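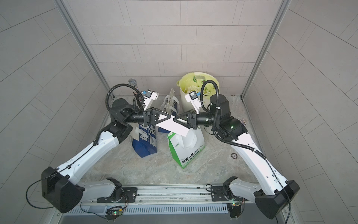
# Paper bags are taking over my little tiled corner, what do I keep and how do I store it?

**Casimiro Herrero**

Hello all, first time posting although I've been reading for ages (the thread on sticky drawers saved my kitchen, thank you!). My trouble is paper shopping bags. We bring home takeout drinks and bits of shopping, the bags are always so nice and sturdy that I can't bring myself to toss them, and so they end up standing on the floor in a small tiled nook next to the bin. The dark blue one with the big white Chinese characters is my favorite, and the white one with the green 每天一杯 and COOL on it came home a while ago and never left. There's a white-and-navy one behind those too.

The nook has a pale marbled floor that I would dearly like to be able to mop without a whole relocation effort first. I do use the bags, I want to be clear about that! I carry lunches in them, I pass along books to my sister in them, and I line the small bin with one when I run out of liners. But they come in faster than they go out, and once one is standing open on the floor, things start getting dropped into it, a receipt, a glove, a charger, and then it's storage and I can't fold it.

So I have two things to ask. How many do you keep, and is there a decent way to store them that doesn't involve drilling into tile? We rent our place in Plandlow and the lease is very firm about holes. I looked at the Nusis bag holder but it screws to the wall.

**lozano_linda**

Oh, I know this one so well, and I'm glad you asked because I spent a good part of last August sorting out exactly the same mess in my mother's laundry room, and she had been saving bags a lot longer than you have.

Start by emptying every bag onto a table or the bed, all of them, including the ones you're sure are empty. My mother's had a library card in it and an earring she had been mourning for years. Then sort by whether you'd be happy to hand the bag to somebody with something in it. Torn handle, soft bottom, grease spot, anything that smells of coffee or sauce: those go. If your town takes paper, pull off any string or ribbon handles first and check for a shiny plastic lining. Ours won't take the lined ones, but the rules vary, so look yours up.

For the ones that are left, I keep 9. That's how many fit folded flat inside one more bag, standing on its side between the cabinet and the wall, and I stop when it's full. The folding matters more than you'd think. Push the bottom panel up along the crease it came with, lay it flat against one side, then press the side gussets inward so the whole thing goes down like an envelope. Tuck the handles inside so they don't snag on the next one. File them upright with the folded edge facing up, the way you'd file papers, and you can pull out the size you want without the rest coming along.

As for no drilling, a plain magazine file does the job beautifully and costs next to nothing. I put mine on a shelf, though. Paper that sits on a tile floor near any kind of water gets wavy at the bottom, and then it's no good for carrying anything heavier than a sandwich. And do keep your blue one if you love it! I have a bag from a bakery in Jirden that I've never used for anything at all and I'm quite at peace with that.

**mopbucket**

Tension rod. Put it across the nook up high, hang the bags folded over it or clip them on with clothespins. No holes. Check the rod is tight before you load it up.

I'd throw most of them out though.

**Paulette R.**

I like Linda's folding method and have just gone and done four of mine while the kettle boiled. The only thing I'd add is about the glove and the charger, because I had that too, and folding didn't cure it. People drop things into an open bag because there's nowhere else close by to put them. I set out one shallow basket for the odds and ends and it gets emptied on the same evening as the trash. The bags get folded as soon as the shopping is out, before I've even put the milk away, or it simply doesn't happen.

For bin lining, by the way, I put a sheet of newspaper in the bottom of the paper bag, and nothing damp goes in. Tea bags go straight to the compost. A paper liner with a wet tea bag in it will let go halfway down the stairs, and you'll be mopping that marble after all.

**Casimiro Herrero**

Thank you, all of you! Magazine file ordered, and I'm going to try the rod for the larger bags. Linda, the blue one stays. Paulette, does your basket have a lid? I can see mine filling up by the weekend.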